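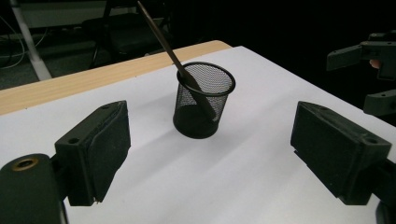
Black mesh pencil cup on a paper-covered table, Rorcombe study room

Sidside Homework Rooms – Progress Report to the Bachmann Fund
12 May 2019
Prepared by Juwita Hidayat, project lead

Summary

The grant pays for desk supplies and storage in the Sidside homework rooms. This report covers the work up to the end of the spring term. The Rorcombe room is fully set up and in daily use. The second room, at Sivo Street, is partly set up and should be finished in July.

What has been done

We agreed in the application to give every table its own basic set of supplies, so that students would not have to share one drawer at the front of the room. Each table at Rorcombe now has a mesh pencil cup, a ruler, a sharpener and a tray for scrap paper. The room has 15 tables. Attendance on the busiest afternoon this term was 54 students, which is close to the most the room can hold.

We chose mesh cups over the plastic ones listed in the original budget. The price was nearly the same. With mesh walls, staff can see what is left in a cup as they walk past, and shavings are easier to notice and shake out. The cups have a solid bottom section, so short pencils and erasers stay in.

The tables are covered with white paper at the start of each week. Younger students draw on it and older ones use it for working out sums. One roll lasts some 8 weeks. Paper was not in the original application, and we have paid for it so far from our own supplies line.

Problems

Pencils go missing faster than we planned for. Most of them leave in school bags by accident. We have started a short check at the end of each session, where one student per table puts everything back in the cup. Losses are lower since then, but we do not have a full term of records yet.

The cups also collect things that do not belong in them, mainly craft sticks, straws and dried-out markers. Staff empty and sort them once a week. This takes longer than expected and we have added it to the room checklist.

Delivery of the trays was late by 3 weeks. The supplier did not charge for shipping as a result, and the amount saved has gone toward extra sharpeners.

Sivo Street

The tables and shelves are in place. The cups and trays have been ordered but not delivered. The lighting over the back wall still needs work – the landlord has agreed to do it and has asked for access during the school break.

Budget

Spending is within the approved total. We ask for permission to move the unspent part of the signage line to table paper and replacement pencils. No additional money is requested.

Next steps

Finish the Sivo Street room in July. Replace pencils at Rorcombe before the fall term. Send the final report, with receipts, once both rooms are open.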